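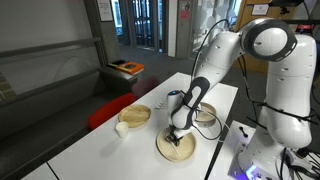 A robot arm with its gripper pointing down into a round wooden plate.

Valo Pill Timer: a review after two months

I have lived with a brain injury for 8 years, and my short-term memory is still the thing that trips me up most. I take medication in the morning and again at night. Before the Valo I used a phone alarm, which I would turn off and then forget why it had rung.

The Valo is made by Clekport. It is a flat box with a week of lidded compartments and a timer on the front. When a dose is due it beeps and the right lid lights up. It keeps going until that lid is opened.

Setup

I did this over two mornings, because small print wears me out. The booklet is 73 pages in several languages and the English part is at the back. Setting the clock takes one button. Setting the alarms takes two buttons held down together, and I had to ask for help with that. Once it was done I have not had to touch it again.
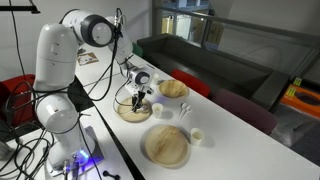 Daily use

The beep is low and steady. Sudden high sounds give me a headache, so this mattered more to me than I expected. There are three volume levels and I use the lowest.

The lids open with a push from one finger. My left hand is weak and I can still manage. Filling it is slower. The compartments are deep with square corners, and small tablets get stuck there - I tip the box over a towel to get them out.

I missed one evening dose in November because I had left the box in another room. It does not connect to a phone, so it can only help if you are near enough to hear it.

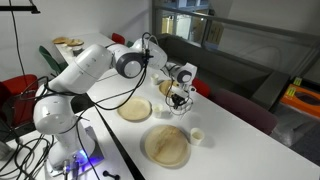

Compared with the Fendach

I used a Fendach dispenser before my phone alarms. It locks between doses, which is safer if you might take a dose twice. It is also heavy and the key is tiny. For travel the Valo is much easier.

Battery and memory

The batteries lasted the full two months and are still going. The log holds 1,000 openings, but you have to scroll through them one at a time. I bring the box to appointments and let the nurse do it.

Would I buy it again? Yes, for the lids and the quiet beep. If you need a locked box, look elsewhere.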